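Cómo se reparten las notas en un cuarteto de cuerda

Un cuarteto de cuerda es un grupo de cuatro músicos que tocan juntos sin director. Lo forman dos violines, una viola y un violonchelo. Los cuatro instrumentos son parientes: tienen cuatro cuerdas, una caja de madera hueca y un arco con crines de caballo.

El violín es el más pequeño y el que suena más agudo. La viola se parece mucho, pero es algo más grande y su voz es más oscura. El violonchelo se toca sentado, con el instrumento apoyado en el suelo por una punta de metal que se llama pica.

¿Y por qué hay dos violines? El primero suele llevar la melodía, la parte que uno tararea al salir del concierto. El segundo la acompaña, le contesta o la dobla más abajo. La viola rellena el centro y el violonchelo sostiene todo desde el fondo. Pero los papeles cambian. En muchas obras la melodía pasa de un instrumento a otro, y durante unos compases manda la viola.

Cada músico tiene delante su propia partitura, que se llama particella. Solo trae las notas de su instrumento. Para saber qué hacen los demás hay que escuchar, y también mirar. Antes de empezar, el primer violín respira fuerte por la nariz y mueve un poco el arco. Esa es la señal de entrada. 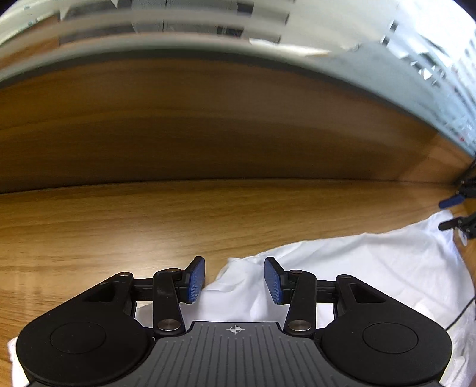

Una niña que toca en la orquesta infantil Utix preguntó si los cuatro no se pierden nunca. Sí se pierden. Cuando pasa, siguen tocando bajito o se callan hasta reconocer un trozo, y ahí vuelven a entrar. Para eso las partituras llevan letras grandes cada cierto tiempo: la A, la B, la C. En los ensayos alguien dice «desde la C» y todos saben adónde ir.

Ensayar en grupo lleva tiempo. El cuarteto Janevski ensaya 3 horas por la mañana y dedica buena parte a una sola cosa: que los arcos suban y bajen a la vez. Si uno sube mientras otro baja, el sonido cambia, y además se nota desde la butaca. Por eso apuntan flechas y signos a lápiz sobre las notas – a lápiz, para poder borrarlos.

También hay que afinar. Los cuatro buscan el la, una nota que da uno de ellos, y giran las clavijas hasta que las cuerdas coinciden. Con el calor o con la humedad las cuerdas se desafinan, así que a veces repiten la operación a mitad del concierto.

Los cuartetos se tocan casi siempre en salas pequeñas. En la sala Dornent, abierta en 1888, el público se sienta tan cerca que oye el roce de las crines. En un auditorio de 3000 butacas ese ruidito se pierde.

Palabras para recordar
Pica: punta de metal que sujeta el violonchelo.
Particella: partitura con la parte de un solo instrumento.
Compás: cada uno de los trozos iguales en que se divide la música.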